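Floton Toy Set: Set-Up and Packing Guide

Section 4. Repacking the figures

This section applies to set 608 and covers the return of figures and small parts to the tray after use. Read all of the steps before starting. For the list of spare parts, see page 137.

4.1 Preparing the table

1. Clear a flat tabletop and wipe it with a dry cloth.

2. Set the open tray on the table with the open side up. Leave enough room on the left for the parts that have not been packed.

3. Stand the orange dinosaur on the table outside the tray. Lay the small round piece flat near it.

4. Place the white and yellow figure in the tray, toward the right side.

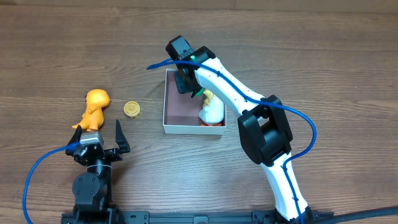 Can the round piece go in before the dinosaur?
The order of these two parts does not matter, provided the round piece lies flat and nothing stands on it.

CAUTION: Small parts. Keep the set away from children under three years of age while the tray is open.

4.2 Packing the remaining parts

1. Check the dinosaur for dust along the small nubs at the back of the head. Remove dust with a soft dry brush – do not use solvent or hot water.

2. Check the raised rim of the round piece. Grit caught in the pattern can scratch glossy surfaces.

NOTE: The tray rim is low. Lift parts over it and set them down; parts pushed against the rim can bend it.
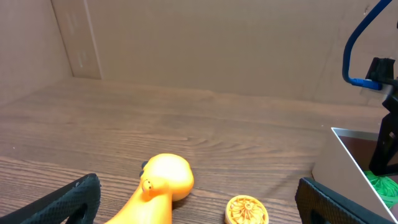
3. Lower the dinosaur into the left side of the tray. Hold it by the body, never by the tail.

4. Lay the round piece in the remaining space with the patterned face up.

5. Slide the tray into the outer sleeve. If it binds, take it out and check that no part rests on the rim.

4.3 Storage

Store the packed set flat, in a dry place out of direct sunlight. Do not stack more than 2 sets. Hitesau sleeves are slightly narrower than Hesley sleeves and the two are not interchangeable.

Section revised February 2020, C. Parri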